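Jad Fakhoury
3/27/18

Thread on the Banside roost count and why I am dropping the hand clicker.

Background: the Banside site is a disused mill chimney with jackdaws going in at dusk. I have counted it from the same spot on the towpath for two winters. Same scope, same start time relative to sunset.

Problem one is rate. When birds arrive singly a clicker is fine. When 200 come over the roof in one go you are estimating in blocks, and the clicker only records how fast your thumb moves.

Problem two is re-entry. Jackdaws go in, come out, circle and go in again. If you click entries only, you overcount. I now log exits as well and take the difference every two minutes.

Last count by that method: 456 net. The entries-only figure for the same evening was a good deal higher. I would not trust any of my earlier totals for Banside, and I have marked them as entries-only in the spreadsheet.

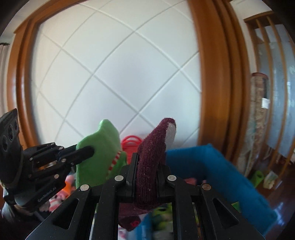 Maroon knit, ribbed, with lint.

Method now is video on a tripod, fixed exposure, whole chimney top in view plus a margin of sky. Playback at quarter speed at home. One pass for entries, a second pass for exits.

Autofocus has to be off. It hunts as soon as the light drops and you lose several seconds at the busiest point. Focus on the brickwork early and leave it alone.

Bashir asked whether stills would do. For a flock in open sky, yes. For a chimney, no – a still can't tell you which way a bird is going.

Pumura Wood is a different case. The birds drop into the canopy from every side and no single camera position covers it. For that one I still want two people on opposite edges with synchronized watches.

Next job is to run both methods side by side on seven evenings and see how far apart they are. If the gap is steady, the old counts might be usable with a correction. If it isn't, they stay flagged.

Blank log sheet is on request. Columns are time, in, out, net, cloud, wind. Please don't add a column for "felt like a lot."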